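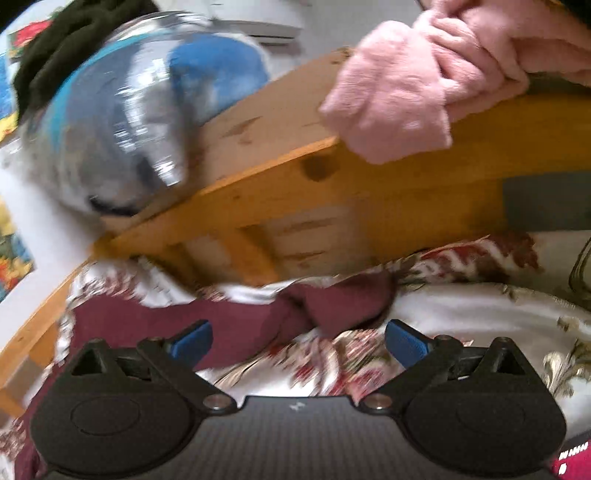
Bedspread

A bedspread is the top layer of a made bed, the one that goes over the sheets and blankets and gets all the attention. I've been writing these household entries for the Treren home pages for 3 years and this is the one I've looked forward to most, because I do love a patterned bed!

Names

Bedspread, coverlet, counterpane, throw: people use them all for the same thing, and I'm as guilty as anyone. Strictly, a bedspread reaches down towards the floor, and a coverlet stops a little way below the mattress. Counterpane is the old word (my gran's word) and you mostly meet it in books now. A throw is smaller and just gets slung across.

Patterns

Florals are the great survivors. Red and cream is a pairing I never tire of, and on a white ground you can add beige, brown and something dark and it still looks cheerful first thing in the morning. A busy print is also very forgiving of creases and biscuit crumbs. Plain maroon sits nicely with all of that, and a bit of maroon cloth across a red floral bed looks good even when it's been left half folded.

If there's a wooden bed frame, warm colours suit it well, though I've seen lovely blue ones too.

Washing

Cotton ones mostly go in at 40 degrees, but do read the label. Wash deep reds and maroons separately the first 2 times, or the cream parts of everything else will come out pink. I learnt this in August with a full line of washing and the neighbours looking on. Dry them out of strong sun if you can, and shake them well before folding.

Storing

Fold loosely, and refold along different lines now and then so the creases don't set. Efa Edwards, who looks after the linen pages here, rolls hers instead and swears by it. I've tried, but mine end up looking like a draught excluder.

See also: Blanket, Eiderdown, Pillowcase, Valance

Last edited Jan 11, 2026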